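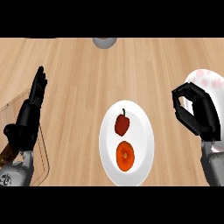
Figure 1

3.2 Comments on contestants' appearance

The second set of material came from the public page of the Prurkalau regional pageant. We collected the 3,000 comments left under the finalists' portraits between the opening of the page in August and the night of the final. Comments in Malay were translated by the second author and checked by Wulan Goh. Duplicates and advertisements were removed before coding.

Each comment was placed in one of four groups: praise, neutral remark, criticism of the event, or criticism of a contestant's looks. Two coders worked separately and then met to settle the cases on which they differed. Most of these were jokes, which one coder tended to read as neutral and the other as criticism. Where no agreement was reached, the comment was left out of the counts.

The last group held 700 comments. They were spread unevenly across the finalists. Contestants whose portraits had been shared outside the page received far more of them, and the tone grew harsher once a portrait had been copied to a discussion board. Remarks about skin and weight were the most common, followed by remarks about teeth. Few of the writers addressed the contestant directly.

We also looked at how the organisers responded. Moderators hid 90 comments, nearly all of which contained swearing. Comments that were unkind but politely worded stayed up. In her interview, Melati Lubis, who managed the page for Flornine, said that the moderators had been given a list of banned words and no other guidance. Carrillo and Ueda describe the same practice at the Poltbridge pageant, where contestants were told to stay off the page until the final was over.

Our count does not include private messages. Several contestants told us that these were worse than anything posted in public, and we return to their accounts in Section 4.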